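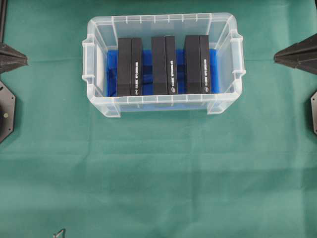 ## Storage and Packing Work: Progress Report to the Fedoruk Fund

9 December 2011
Prepared by Pylyp Horobets, Brinda Stores, Brostden

### Purpose of the grant

The Fund's award supports the re-housing of the small boxed items held at our Brostden store. Under the agreement, 300 items are to be moved out of mixed cartons and into lined plastic bins, with the larger boxes going onto open shelving. This report covers the second stage of the work.

### Packing

To date 140 items have been re-housed. The method agreed at the first stage remains in use: a translucent bin, a layer of blue foam over the floor of the bin, and the boxes stood upright on the foam with a gap left between them. Three of the tall black boxes sit well in one bin at this spacing. We tried a closer arrangement in the fall and gave it up, as the boxes were awkward to lift out one at a time.

The packing surface is now covered with a green cloth. Staff report that dark boxes are easier to check against it than against the bare bench.

Foam was ordered from Furnovby in two lots. The second lot was cut slightly short, and 4 sheets were returned and replaced at no charge to the grant.

### Shelving

White wire shelving has been chosen for the larger boxes. It is light enough for two people to move, and labels can be tied to the bars – a point raised by the Fund at the last review. Shelf heights have not been finally settled. The dark gray boxes need more clearance than the first plan allowed, and we would prefer to fix the heights once the remaining cartons have been opened.
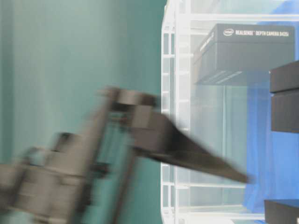 *Wire shelving with a dark gray box on the upper part of the unit, Brostden store.*

### Spending and remaining work

Spending stands at 75 percent of the award. Bins and shelving are paid for in full, and the balance is reserved for foam, labels and staff hours.

The remaining 160 items will be packed in the order of the existing register. Two entries in the register do not match their cartons and are being checked by hand. A revised shelf plan will be sent to the Fund in January, together with the updated register.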